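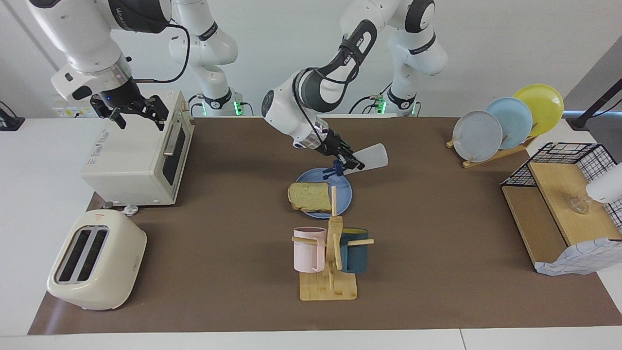
Kitchen bench tips for recording demos, updated February 17, 2019

Quick list, mostly for the breakfast tasks. Add to it if you find something better.

Paper mat down first, tape the corners. A white table washes out pale plates and the policy gets lost near the rims.

Mark home spots in pencil on the mat. Plate, mug tree, toaster. Then move stuff off the marks on purpose, a little every run - if the plate never shifts, you've recorded 1000 copies of one demo.

Toast: bread goes soft and bendy after a morning of handling. New slice every 27 runs. Crumbs get brushed off between runs, not during.

Spatula: get the grip set before you hit record. Re-gripping halfway teaches re-gripping.

Mugs: mix up which color hangs on which peg. Handles too, turn them differnt ways.

Cables. Strap to the arm, leave slack for the wrist to turn all the way. Check the strap at every break, they creep.

Plates back in the rack the same way up. Wipe the grease off first, fingers slip.

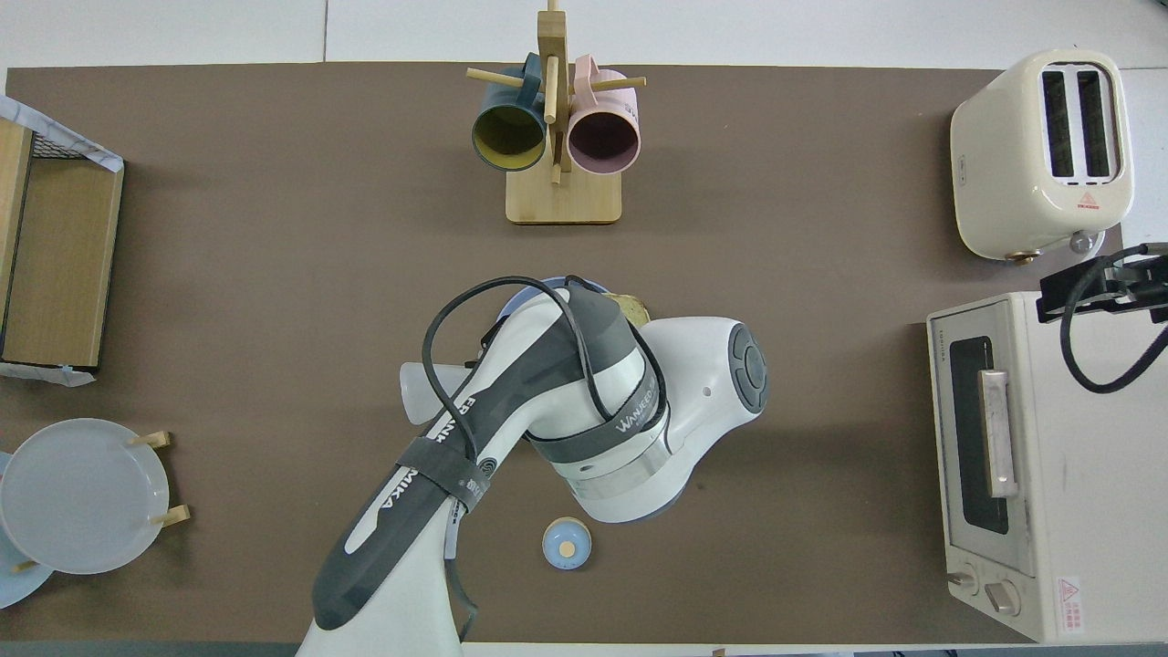
Do I keep a run where the toast missed the plate?

Keep it, but tag it as a miss and put it in the Bronmont folder. Only clean runs go in the main set.

Other stuff:

Lights the same all day, blinds shut. Or vary them and write it down.

3 runs slow, then normal speed. Slow ones are warmup, delete them.

Name files right away. You will not remeber after lunch.

Toaster ovens unplugged at the wall before you leave - every time.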